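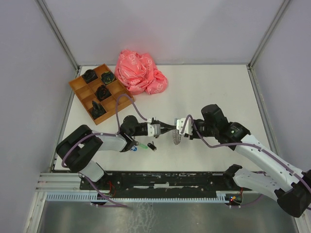
Two arms over a white table

Ward race thread – who is running for the Porel seat?

glenys_b
Okay, so the filing deadline is 55 hours away and I've only got 2 names for the Porel seat. Yuzhen Song filed last week (I saw her at the Uvell library with her petition sheets) and then there's Overgaard, who has held the seat for 8 years and acts like it came with his house. Did I miss anyone?
Glenys Bunting, Uvell side of the ward

millrace_dan
There's talk that the guy who ran the Jatus Street parking petition wants in. I wouldn't bet on it. He'd need signatures from all over the ward and he only ever talks to his own block.

porchlight6
Song has my vote, but she needs to get out past the library crowd. My neighbors on Jatus have never heard of her. Overgaard at least answers his phone!

glenys_b
He answers it, sure. I called him 6 times about the bus cuts and got the same speech every time – the county did it, talk to the county.
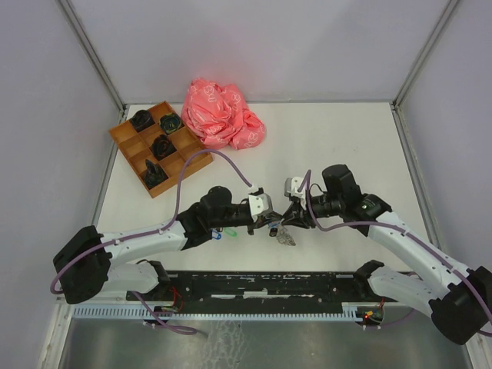
And then he voted for the budget that went along with it, so I don't know what the county was supposed to tell me. I'm still mad about that one.

millrace_dan
Come on, that budget also kept the Uvell fire station open. If he votes no, we lose the station and the buses are still gone. I don't love the man but that was the right vote.

porchlight6
Disagree. He could have asked for the two to be split and he never even tried. I was at that meeting and he hardly opened his mouth.

millrace_dan
Fair enough, I only read the minutes.

glenys_b
Is there going to be a debate, by the way? Song's flyer says January, no place given. I'll go if it's anywhere near a bus that still runs.

porchlight6
High school gym is what I heard. I'll post when I have a time.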